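Plistville gets its own house rules for home robots

I spent most of Friday morning in a folding chair at the Wotari workshop on the edge of Plistville, drinking very strong coffee and listening to people argue over what a robot should do with its other hand. I loved every minute of it (and I know how that makes me sound!).

The group has been putting together a set of good-practice rules for two-armed robots that pick up and move furniture in people's homes. The new version comes out in September, and it's a lot shorter than the last one. The old draft ran to 156 pages. I tried to read it once on a train and gave up somewhere in the section on door frames.

Sulastri Santoso led the rewrite, and she was pretty cheerful about how much got thrown away. "Half of it was us telling people to be careful," she told me. "You can't test careful."

So what's in it? The part that got everybody going was the one on carrying. If a robot lifts anything with drawers, it has to treat those drawers as if they could slide open, even when the plan says they're locked or glued shut. It has to keep track of how far the piece is tipping the whole time it's off the floor. And a free gripper has to be counted as part of the robot's size when it plans a path, which sounds obvious until you hear how many teams only check the arm that's doing the lifting.

Then there's the wall rule, my favorite. Anyone testing under the new guide has to log every time a carried object gets closer than 100 millimeters to a wall, whether or not it touches. Teguh Krishnan, who builds practice rooms at Wibisono, wanted a bigger number. Aitana Benítez wanted a smaller one for narrow bedrooms, and the two of them went back and forth on that until lunch, very politely, with a lot of drawing on napkins.

Before any of this gets near a real bedroom, a team has to run at least 300 simulated rooms, with the furniture moved and turned between runs. Rooms can't all be neat, either. The guide asks for leaning racks, odd angles and pieces in the way, and it asks teams to publish the runs that went badly along with the good ones. Wibisono says it has 3,199 rooms built so far and will share them with anyone who signs up to the guide.

I asked Sipho Mkhize from Nernell if small shops like his could keep up with all this. He thought so, mostly. His worry is the paperwork after each run, and he'd like one plain form that everyone uses. Santoso said a form is on its way, though she wouldn't give me a date, and I did ask twice.

One thing still isn't settled: who signs off when a robot gets a software update halfway through testing. The draft says start over. Several people in the room groaned at that, and I'm told the wording may soften.

Comments are open to anybody, including folks who just own a dresser and have opinions. Print copies will be at the Wotari front desk, which opens at 9 a.m. 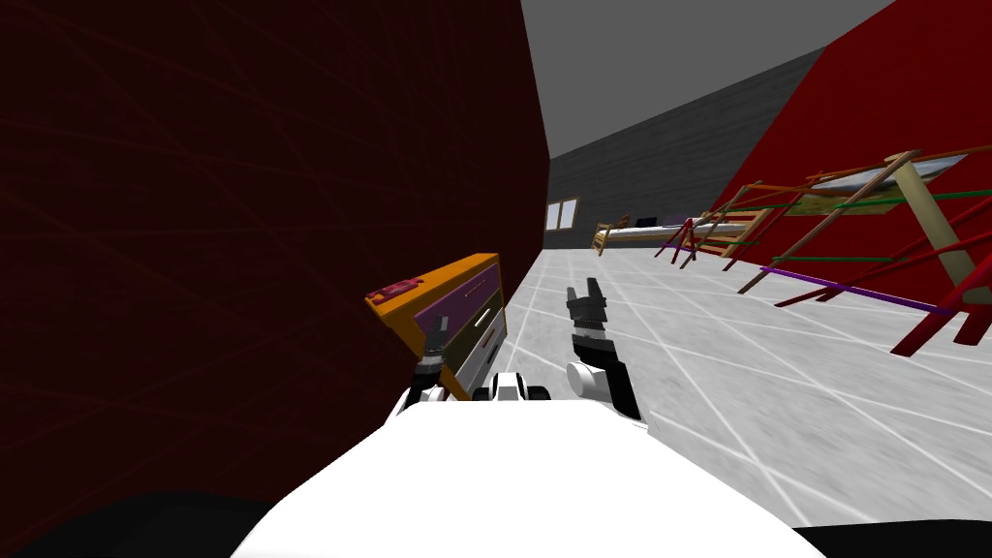 Carrying a drawer unit past a wall in a simulated room, with the second gripper empty.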